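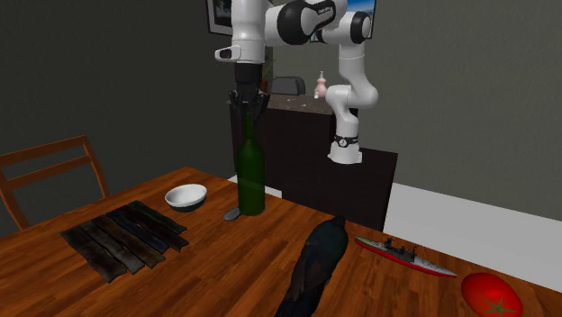 Miroslava Savchuk would throw out the word "success" altogether, and she said so before I had my coat off. Give her a week with any robotics test report, she went on, and she could make the number in it go up or down by 20 points without touching the robot.

I had come to Drevimier to hear about the new good practice guide for simulated manipulation tests, the one four labs have been passing back and forth since March. I expected to be sold something. Savchuk, it must be said, is a poor saleswoman.

The guide runs to 61 pages. It covers how a lab should set up a rendered room, put objects on a table, let an arm reach for one of them, and then report what happened. Most of it sounds like things people should already be doing. I asked why anyone needed 61 pages to be told to write down their settings.

"Because they don't write them down," said Dorian Baudry, who edited the second draft. "We asked for the full settings behind published results. Some sent a file. Some sent a paragraph. One group sent us their logo in high resolution."

The rule that has caused the most arguing is the one on clutter. A lab that tests its arm on a bottle standing alone has learned very little, the guide says, and it should add objects that have no business being together. Household things, toys, food, long thin shapes next to round ones. The objects must be picked by a random draw, and the draw has to be published.

Fine, I said, but a strange mix of objects isn't the same as a hard test. A tomato at the far corner of a table doesn't bother an arm that is going for a bottle at the other end.

Savchuk agreed right away, which I found annoying. "Yes. That is a weakness. We say how many objects. We don't say how close. A lab can follow our rule and have an easy table."

So why publish it like that?

"Because the version with distances was voted down."

The second big rule is about how many runs are enough. The guide asks for 1000 per task, each with a fresh layout, and every run has to count, including the ones where the physics goes wrong and an object shoots off across the room. Baudry is proud of this one. He told me about a trial at Le Goff where the team first reported 95 percent. When they went back and put in the runs they had dropped as "invalid", they had 728 good ones out of 1000.

"Nobody there was cheating," he said. "They had a box in the software called 'exclude bad episodes' and it was ticked when they installed it."

I believe him. I am less sure that a guide with no teeth will untick it. There is no audit. A lab fills in a form, signs it, and may then say that it follows the guide. When I brought this up, Savchuk looked at Baudry, and Baudry talked for a while about trust in the community.

Then there is the matter of what counts as a grasp. Under the guide, the fingers have to hold the object clear of the surface for a set time. Closing around the neck of a bottle doesn't count, and neither does tipping it and catching it. A still picture is never to be used as proof of a grasp, and captions should say whether the image is rendered. I have no quarrel with any of that, and I wish it were on page one and not page 44.

My real doubt is larger. All of this makes one simulation easier to compare with another simulation. It says nothing on how the same arm will do in somebody's actual kitchen, with a sticky counter and bad light. The section on moving to real hardware is a page and a half long and mostly asks labs to "consider" things.

"That's the honest length," Savchuk said. "We could have written 30 pages there. We would have been making them up."

She walked me down to the door and told me she had voted against the final text herself – twice, on the clutter rule – and then signed it. I asked if she would make her own group follow it. They already do, she said, except for the form, which takes most of an afternoon.

The guide takes effect on December 31, 2019. The distance rule is due to be voted on again next year.

Recent items
Urier drops its speed claim after reader questions
Who checks the checkers? A visit to Genine
Letters: safety fences and common sense
Five test reports we could not follow

Home | Interviews | Standards | Letters | Archive

Contact the editors | Copyright, all rights reserved | Back to top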